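Subject: Re: [petek-knit] Sock heels and the spring swap, LONG sorry
From: Nermina Perić
Date: March 11, 2003

Hi all, answering everybody in one go before I have to run for the bus.

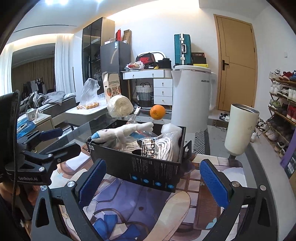
1. THE SWAP PARCELS

Still going ahead. If you signed up in December you are in, you don't need to sign up again. Three people have written to ask and the answer is the same for all three. One parcel out, one parcel in. A cardboard box is fine, doesn't have to be pretty, padded envelope also fine if it's only yarn. Small toys and keyrings and so on are welcome as extras but the yarn is the main thing please. Last year someone got a lovely tin of toffees and no wool whatsoever.

At least 100 g of sock yarn, one ball or two halves, your choice. New or never knitted. Not frogged. I know some of you disagree and we had all that out last time and I am not opening it again.

Put your partner's allergies on your own fridge or wherever you will see them. Two on the list can't have mohair, one can't have anything that's been in a house with cats. If your partner is the cat one and you have cats, tell me by Friday and I'll swap you round, no questions.

Overseas: write "gift" on the customs label and be truthful about the value. Not going to argue about this either.

2. HEELS

Right. Quoting the lot as the digest people only got half of it.

> Hello list, long time reader, first time poster.
>
> I have now knitted the heel of the Hella sock
> five times and every time I get a hole at each
> side where the gusset starts, big enough to put
> a pencil through. I am picking up 14 stitches
> down each side of the flap like it says. I have
> tried smaller needles. I have tried pulling the
> yarn tight until it squeaked. My sister says to
> sew the holes up after and stop moaning but I
> would like to know what I'm doing wrong.
>
> Also is it normal for the flap to come out
> shorter than in the drawing? Mine is nearly
> square and the one in the leaflet is definately
> longer than it is wide.
>
> Also also, the yarn is Clornero 4ply in the dark
> green, if that matters. It's a bit splitty.
>
> Thanks for any help, I love this list

Your sister isn't wrong, plenty of people sew them up. But.

The hole is in the corner, between the last stitch you pick up off the flap and the first instep stitch. The leaflet doesn't mention it at all. What I do: pick up the 14, then one more in the corner, going into the strand that runs between the flap and the instep. Not the big loose loop. Go one row below that, where it's tighter. Twist it when you knit it on the next round. Then you have 15 and on the first decrease round you just get rid of the extra one by knitting it together with its neighbour. Same on the other side.

If you go into the big loose loop you make the hole bigger, and I'd bet that is what happened on at least a couple of your five.

Pulling tight doesn't help, it only moves the slack along one stitch and then you have a hole there instead. Smaller needles same.

Flap length. Count the slipped stitches up the edge, the long chain ones. There should be 14 of them, same number as you pick up. If the flap is square and you've only got 11 or 12 then you stopped early and you are cramming stitches in where there's no room, which gives you holes AND a puckered edge. I think the leaflet says "work 28 rows" and it's very easy to lose a couple. I put a bit of spare thread in every tenth row.

If you've got your 14 chains and it still looks squat, then that's just your row tension and it doesn't matter. Put it on a foot. If it fits the foot it's fine.

The Clornero: yes splitty, the dark green worst of the lot for some reason, I've had the brown and the cream and neither was as bad. Try blunter needles. I use my old wooden ones with it, the tips are practically round by now. Don't bother with the pointy metal ones, you'll spend the whole evening stabbing it. Washes up nicely though, much rounder after the first wash, so don't give up on it.

3. THE OTHER HELEL (heel, sorry, no time)

Someone asked if they could do a short row heel on the Hella instead. You can but the instep comes up shallower, so if you've got a high arch you will struggle to get it on. I made a pair that way and gave them to my niece, who has feet like rulers. Perfect on her. Couldn't get mine past the ankle.

If you do it, work it over half the stitches plus two, and leave the same number unworked in the middle as you would for a toe. Don't ask me for the maths on the big size, I've only done medium.

4. EVLOW

The Evlow shop has changed hands and the new people are not doing the cone ends any more. I rang. Quite nice about it, but no. They've still got the reinforcement thread on the little cards, and they'll post it, but you have to ring, they don't answer email. Black, navy, grey, natural. No green, before you ask.

If anybody knows another place for cone ends would they please post it TO THE LIST and not just to me, as I then have to type it all out again.

5. ARCHIVE

We are at 1,271 messages in the archive and the search is hopeless, I know. Please please change the subject line when you change the subject. Half the toe stuff is under "Re: Re: happy new year". I spent all of Sunday evening looking for the afterthought heel instructions and found them in a thread about moths.

And trim your quotes. Yes I know I've just quoted a whole message. That was on purpose.

6. ODDS AND ENDS

The pattern on page 2 of the Petek sheet has a mistake, row 9 should say k2tog not ssk, on the left leg only. Pencil it in.

Whoever asked about washing superwash with a non superwash toe: cold, by hand, don't risk it.

Cuff too tight to get over the heel: cast on over two needles held together and slide one out before you join. Or a size bigger for the cast on row only, then back down. I prefer two needles. It looks awful for the first inch and then settles.

Still owe somebody an answer about left handed grafting, have not forgotten, will do it at the weekend when I can sit down with a bit of knitting and actualy look at my hands.

Bus. Bye

Nermina

--
petek-knit: socks, mostly
to leave the list send a blank message with "unsubscribe" in the subject line
digest problems to the list owner please, not to everyone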